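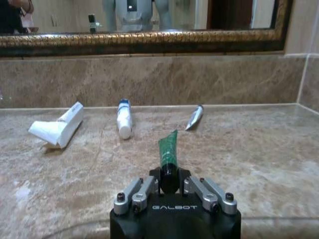
Feb 23, 2019

Second night in Meredith and I'm finally sitting down with a cuppa. We got away late (my fault, I couldn't find the booking printout) and then Leonie wanted to stop for scones, so a 200 km drive took us most of the day. No regrets about the scones though!

The motel is one of those old brick ones with the parking right outside your door, 30 rooms in a big horseshoe and a pool in the middle that's a bit chilly for me. Leonie Grimshaw, being Leonie, was in it before I'd got my shoes off. We'd nearly booked the cabins out by the lake again, but they wanted a four night minimum and after the mozzies in January I wasn't fussed. The bed is good. The pillows are like bricks – next time I'm bringing my own, I say that every trip.

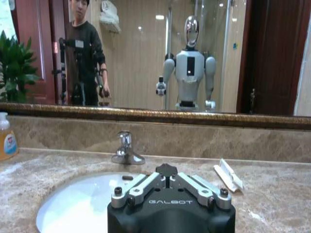

The bathroom, with a marble benchtop and very flash for the price.

This morning we walked into town for brekkie and then did the river track, the short loop with the footbridge. Loads of galahs. My knee held up until the last hill and then it let me know all about it, so Leonie went on to the lookout and I sat on a bench and ate her muesli bar. (She knows now.) Tea was fish and chips out of the paper, 30 dollars for the pair of us with a potato cake each, and we ate it on the plastic chairs outside our room watching everyone else try to reverse their caravans.

The lady at reception says there's a market on tomorrow at the showgrounds, so we might put off the drive home until after lunch. I'd like some plum jam and Leonie is after a hat. Must ask about late checkout, and must ring Mum before nine.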